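Week 4 – Reading a productivity claim

Vedier says its planners save 80 minutes a day. Ask who kept the time. In this case the buyers did, from memory, after 7 days of use.
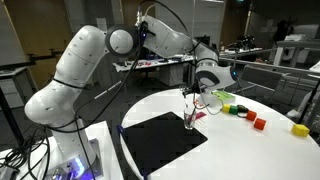
One student objected that people know their own days well enough. Maybe – but they also know what they paid. Judix surveyed 1000 users and left out everyone who had quit.

For next week, read the Heywood handout and mark each number that has no source.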